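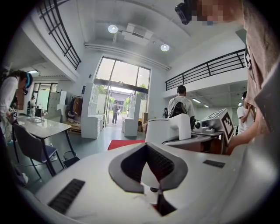
A small round camera with a white marker cube above it, and a hand at its side.

Ward map "will never please everybody," says Ciltstead council member

CILTSTEAD, 14/09/2024 – When Hollis Baptiste was elected to the Ciltstead Town Council, he expected to talk mostly about roads. In his second term he talks mostly about a line on a map.

The line is the border between the North Ward and the Creek Ward. Under the proposal which the council will vote on in October, it moves from Achterberg Avenue to the bank of the Fluritz, the small creek that passes behind the old feed store. The change puts 723 residents in a different ward. Most of them live in the neighborhood called Costeo, and many of them are not happy.

Baptiste leads the working group that wrote the proposal. We met in his office on the second floor of the town hall, where the old map and the new one were lying side by side on the desk. He had a council session later in the evening and asked if he could eat a sandwich while we spoke.

"I will say first what I say to everyone," he began. "The wards have to be close to equal in population. The Creek Ward has become too small and the North Ward has become too big. We can argue about where the line goes, and we should argue, but it must go somewhere."

The North Ward has grown with the new apartments near the highway. The Creek Ward lost residents when the rental houses along the lower road were bought by the county after the flooding and taken down. Baptiste grew up two streets from those houses, and he remembers the school bus turning around at the end of the road where today there is only grass.

I asked him why Costeo was chosen and no other part of the North Ward.

"Look at the map," he said, and pulled it closer. "The Creek Ward touches the North Ward only on this side. If you take the apartments, you have to jump over Costeo to get to them, and a ward cannot be in two pieces. If you take the streets behind the cemetery, you get too few people. We tried it. We tried many things which are not in the report, and maybe they should have been in the report."

The report has 44 pages, and it was the first thing that people complained about. It was placed on the town website in the middle of summer, when many families were away, and the maps in it were printed in two shades of gray that looked nearly the same on paper. Baptiste accepts this criticism fully.

"The gray maps were a mistake. I approved them on my computer screen, where they looked fine. Then a lady brought me her printed copy and asked me to show her own street, and I could not do it. We made color copies the next week. They are at the library desk and they are free."

A petition against the new line was handed to the town clerk with 371 signatures. It asks the council to keep Costeo in the North Ward and to find another solution. The text of the petition says that Costeo has voted, shopped and gone to school with the north side of town for generations, and that the creek is "not a border in anybody's life."

Baptiste has read the petition more than once. He thinks that the sentence about the creek is a good one.

"It's true that people cross the Fluritz every day. They cross Achterberg Avenue every day also, and that one has trucks on it. I don't think any of these lines is a border in somebody's life. What worries me more is when they tell me that they will lose their polling place. That is something real, and for that I want to have an answer before the vote."

At present the residents of Costeo vote in the gymnasium of the elementary school. Under the new map their polling place would be the fire station on the lower road, which is farther away and has a small parking lot. For a person without a car, the walk includes a part of the road with no sidewalk.

The working group has asked the county board of elections if the gymnasium can serve both wards, with separate tables. No decision had come by the time of our conversation.

"They did not say no," Baptiste said. "They said it has to be reviewed, because two ballots in one room can cause confusion. I understand that. But other towns do it, and I have offered to go there and explain our situation in person."

And if the county refuses?

He put down the sandwich. "Then I will ask for the sidewalk to be built first. I can't promise how the others will vote on that. I can promise that I will bring it up, and that I will be annoying."

There is also a question about the seat itself. The North Ward is represented by a council member who lives in Costeo. If the new map is adopted, she can finish her term, but afterward she would have to run in the Creek Ward, where Baptiste holds the seat. Some residents have said at public meetings that the plan was drawn to bring this about. Others have said the opposite, that Baptiste would be foolish to invite such a strong opponent into his own ward.

"I have heard both," he said. "I have told my colleague about it from the first day, and she has sat at every meeting of the group where she wanted to sit. If she runs against me, she runs against me. I have lost an election before. You go home, you sleep badly for a week, and then somebody calls you about a broken street lamp because they don't know yet that you lost."

He was less relaxed on the subject of the public hearings. The working group held eight of them, and the attendance was very uneven. The one at the senior center was full, with people standing along the wall. At another one, held in the afternoon, the members of the group waited for half an hour and then went home.

"I was against the afternoon," he said. "But some people work at night, and they had asked for it. So we did it and they did not come, and I can't be angry with them, they were probably asleep."

From the hearings came two changes. The new line was moved so that both sides of Mill Lane stay in one ward, and the street names were added to the maps. A third request, to give the wards numbers in place of names, was discussed for a long time and then rejected. Baptiste voted to keep the names. He says that older residents would have to learn something new for no benefit, and also that he simply likes the name of his ward.

Does he believe that the proposal will pass?

"I believe so, with a small majority. I would be more comfortable with a large one. When a map passes by one vote, people feel for ten years that it was done to them." He thought about it for a moment – then corrected himself. "Well, they may feel it anyway. A ward map will never please everybody. My own sister signed the petition."

She lives in Costeo, in a house that looks out on the creek. They have agreed not to discuss the subject at dinner, he said, and until now both of them have broken the agreement only once.

If the council rejects the map, the working group must present a second version before the end of the year. Baptiste said that parts of it already exist as a draft, with the line following the railroad instead of the creek. It would move fewer people, but it would divide the streets around the park, and he expects that the residents there would also write a petition.

Before the session began he folded the two maps and put them in his bag. He takes them to every meeting now, he explained, since people stop him on the stairs and want to see where they live.

The proposal and the color maps can be read at the Ciltstead library and in the office of the town clerk. Written comments are accepted until the evening of the vote.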